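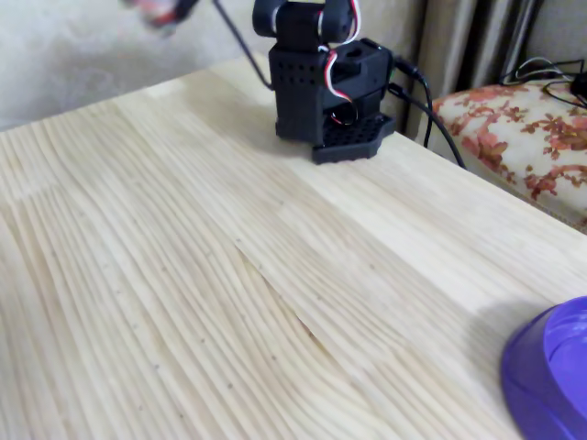
Light wood tabletop, with the seam between two strips near the middle.

Joria Table: Care Questions

Is the top one solid piece?
No. Joria tops are made from strips of pine glued edge to edge. The grain can change direction from one strip to the next, and we don't try to hide it.

Are dark lines and specks a fault? 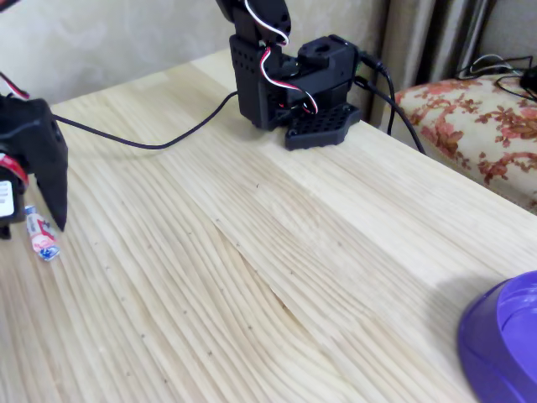
Pine varies a lot from board to board, and we pass most marks that don't affect strength. Small flecks are part of the wood and won't sand out. A darker line like the one curving across the middle of this top is worth checking with a fingernail. If the nail slides over it, leave it alone. If it catches, send us a photo and your order number – we'll tell you whether it needs filling.

How often should I oil it?
Twice in the first year, then when the surface starts to look dull. Use Cistulis clear oil or any plain hard wax oil. Wipe off the extra after 20 minutes and keep the table out of use overnight.

Can I sand only one spot?
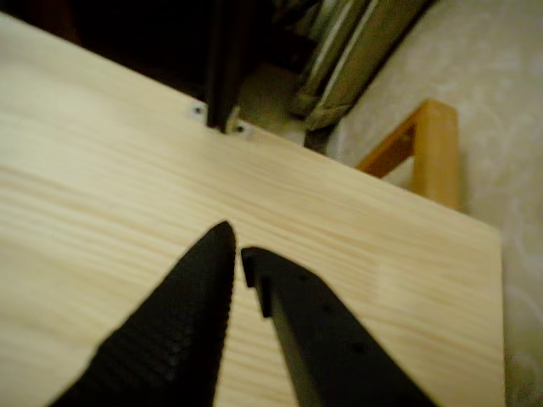

Unnur Hafþórsson wrote that she had sanded out one stain and ended up with a pale patch that bothered her more than the stain did. This is common. Pine darkens with light, so a fresh spot shows. Sand the full length of the strip, always with the grain, and re-oil the whole top. The patch will even out over the next few months.

Do I need coasters? 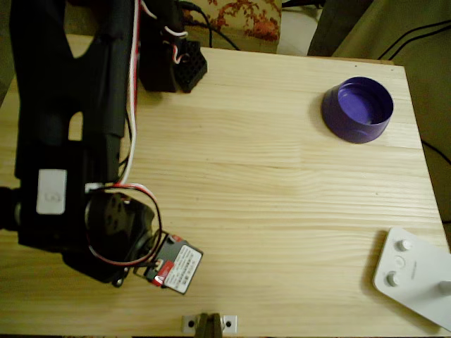 Answers by Horacio Rivadeneira
Tilham store, last updated in September

For a short while, no. A cup set straight on the wood, like the purple one here, does no harm if the bottom is dry. Wet or hot cups leave rings, so use a coaster or a folded cloth. Wipe spills right away.

What size are the tops?
The small one is 60 inches long and 2 inches thick. Other sizes are on the Frandsen order form.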